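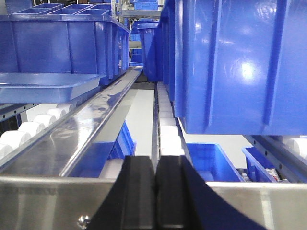 The seed library in Grelcombe will move to a new room behind the town museum in July, after 12 years in the back of the Kinoshita garden shop. People who grow vegetables at home can borrow seeds in spring and bring back fresh ones in autumn, and no money is paid. The collection has 556 kinds of seed at present, and most of them are beans, peas and tomatoes. In the first years everything was kept in biscuit tins, and it was difficult to find anything. Blue plastic bins with dividers inside, standing on metal shelves, are a more practical way to keep small things in order, says Chiharu Sugiyama, who started the library. "With tins we lost one whole evening to look for a single bean," she remembers.

The oldest seed is a climbing bean called Flurkach, which a family from the valley gave in the first winter. It has a brown pod and gives a late harvest, but it stands cold nights well. Last year it was the most borrowed bean, and 83 households grew it. Many of them returned more seed than they had taken.

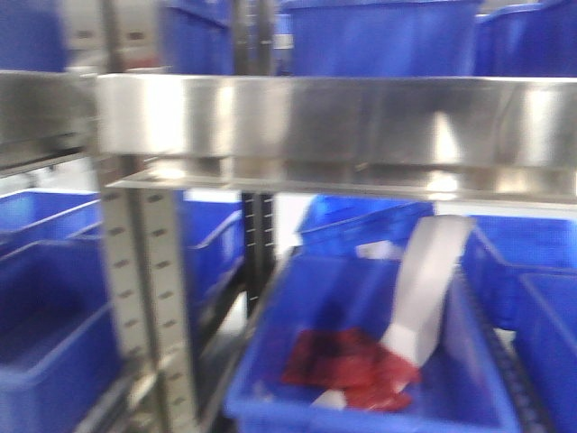 The new room is on the north side of the building, so it stays cool in summer. This is important, as seeds become old faster when they are warm or damp. Katsuhiko Nagano tests the older ones each winter on wet paper. If fewer than half of the seeds wake up, the kind is grown again in the school garden before it is lent to anybody. This year he had to do so with seven kinds -- five lettuces, a leek and a parsnip.

The library will be closed for two weeks during the move. Seeds which are already borrowed can be kept until autumn as usual. After the opening it will be possible to visit in the evening also, until 7 o'clock, which many working people have asked for.

A small talk about saving tomato seed is planned for the first evening. Visitors are asked to bring their own envelopes, and to write on them the name of the plant and the year of harvest.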